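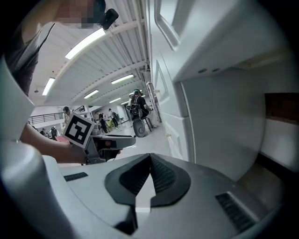 wamstead-open-day

README for the open day folder

Hi! I'm Lachlan Morrison and I put this folder together after the Wamstead open day in June, mostly so that people who tried the hand-held grippers would have somewhere to find their recordings. If you came along on the Friday, thank you, it was a lot of fun and my voice still hasn't come back.

What we did

We opened the doors at 10 and ran the demo until a little after 4. Anybody who wanted a turn got a gripper in their hand, a quick five-minute talk from me or from Drahomíra Pešek, and then a go at one of the tasks. I had planned on a slow morning with time to fix the labels on the bins. That didn't happen! By 10:30 there was a line, and Drahomíra was teaching people while they waited in it (which worked so well that we should do it that way next time).

The tasks were:

Guthrie: pick up a cup, put it on the saucer, turn the handle to the right.
Vornitz: sort bolts and washers into two trays.
Domar: fold a dish towel in half, then in half again.

Domar was the crowd favorite by a mile. I think people like it because they fold towels at home and figure it'll be easy, and then they get one corner and lose the other. One kid did the whole thing with his tongue sticking out and got a cleaner fold than I ever have. Vornitz was less popular, and I don't blame anyone, the washers are a pain to get off a flat table. I'm going to put a thin foam mat under them before we run it again.

What's in the folder

There are 200 recordings in all. Each one is a single try at a single task, so if you went three times you'll have three. The shortest are just a few seconds long (mostly dropped cups, and yes, I kept them). Files are sorted by task first and then by the visitor number on your sticker.

recordings/guthrie
recordings/vornitz
recordings/domar
notes/visitor_notes.txt
notes/task_cards.pdf

The visitor notes are typed up from the paper forms. I fixed spelling and left everything else alone, including the complaint about the coffee.

Faces are pixelated in everything we share. If you spot one that slipped past us, send me the file name and I'll pull it the same day. Same goes if you've changed your mind about being in here at all. Just tell me your sticker number, no need to say why.

Things to know before you use it

Most visitors had never held one of these before, so the first try on any sticker number is usually slow and a bit wobbly. I like that about it, but if you want smooth motion, skip ahead to second and third tries.

The view is very wide and it bends straight lines quite a lot, most of all near the edges. We haven't corrected for that. Drahomíra has a script that does and she'll add it once she has cleaned it up.

Two of the Vornitz trays got swapped after lunch. Bolts are on the left in the morning files and on the right in the afternoon ones. My fault, sorry.

The whole folder is set up as a small add-on to our regular set, which has 4,000 recordings made by people who do this every week. Please don't mix the two without marking which is which. The open day tries look quite different and you'll want to be able to take them back out.

Next one

We'd like to do it again in the fall, with more grippers and a proper sign-up sheet. I'm going to cap it at 50 visitors so everyone gets a decent turn. If you have an idea for a fourth task, write to me! It has to fit on a table and survive being dropped. So far I've had zipping up a jacket, stacking toast and dealing cards, and I want to try the cards one first.

Changes

v2: took out duplicate Guthrie files, added the note on swapped trays
v1: first upload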